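Häufige Fragen zur Tischausleihe und zum Geschirrverleih

Stand: 10/09/2025

Wer kann bei Plullow ausleihen?
Privatpersonen, Vereine und Firmen. Sie brauchen ein Kundenkonto und einen gültigen Ausweis bei der Abholung. Minderjährige können nur zusammen mit einem Elternteil ausleihen.

Wie lange im Voraus muss ich reservieren?
In der Regel reichen 10 Tage. Von Mai bis September sind viele Wochenenden früh vergeben, im Juli oft schon im Frühjahr. Fragen Sie bei kurzfristigem Bedarf telefonisch nach, das Onlineformular zeigt nur den Bestand vom Vorabend.

Was gehört zum Bestand?
Tische, Bänke, Stühle, Geschirr, Besteck, Gläser und Tischwäsche. Das Geschirr der Serie Farahani umfasst 451 Teile und wird auch in kleinen Mengen abgegeben. Die Serie Clokex ist stapelbar und für große Feste gedacht. Sie wird nur in ganzen Kisten verliehen.

Kann ich Serien mischen?
Ja. Die Kisten werden getrennt gepackt und müssen auch getrennt zurückkommen. Gemischt zurückgegebene Kisten sortieren wir gegen Gebühr.

Muss ich das Geschirr gespült zurückgeben?
Nein. Grobe Speisereste bitte entfernen, gespült wird bei uns. Wenn Sie selbst spülen, ändert sich der Mietpreis nicht — wir reinigen in jedem Fall noch einmal. Gläser kommen mit der Öffnung nach unten in die Körbe.
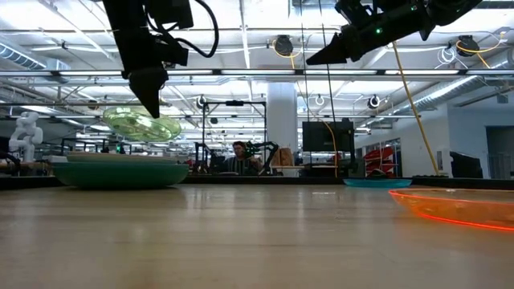 Für Tischwäsche gilt etwas anderes. Sie wird ungewaschen, aber trocken zurückgegeben. Feuchte Decken bitte über Nacht aufhängen und erst dann in den Sack legen. Wachsflecken nicht auskratzen und nicht bügeln, das übernimmt die Wäscherei.

Was passiert bei Bruch oder Verlust?
Fehlende und beschädigte Teile berechnen wir zum Wiederbeschaffungspreis. Die Preisliste liegt jeder Bestellung bei. Melden Sie Bruch bitte bei der Rückgabe und legen Sie die Scherben nicht in die Kisten. Angeschlagene Ränder gelten als Bruch.

Wie hoch ist die Kaution?
Für Geschirr und Tischwäsche 152 Euro je Bestellung, unabhängig von der Menge. Ab einem Bestellwert von 600 Euro vereinbaren wir die Kaution einzeln. Sie wird nach dem Nachzählen auf das angegebene Konto überwiesen.

Liefern Sie auch?
Ja, innerhalb von Flolham und in die angrenzenden Gemeinden. Geliefert wird bis zur ersten verschließbaren Tür. Das Tragen in obere Stockwerke muss vorher gebucht werden. Bei Abholung mit dem eigenen Wagen bitte Decken oder Spanngurte mitbringen, wir verleihen keine.

Kann ich stornieren?
Bis sieben Tage vor dem Abholtermin kostenlos, danach fällt die Hälfte des Mietpreises an. Einzelne Positionen können Sie bis zum Vortag streichen, solange die Bestellung insgesamt bestehen bleibt.

Dürfen die Tische im Freien stehen?
Ja, aber nicht über Nacht und nicht im Regen. Bitte keine Klebebänder oder Reißzwecken verwenden, für die Decken gibt es Klammern.

An wen wende ich mich bei weiteren Fragen?
Ansprechpartner für Reservierungen und Rechnungen ist Régis Hervieu. Geben Sie bei Anfragen bitte immer die Bestellnummer an — sie steht oben rechts auf der Bestätigung.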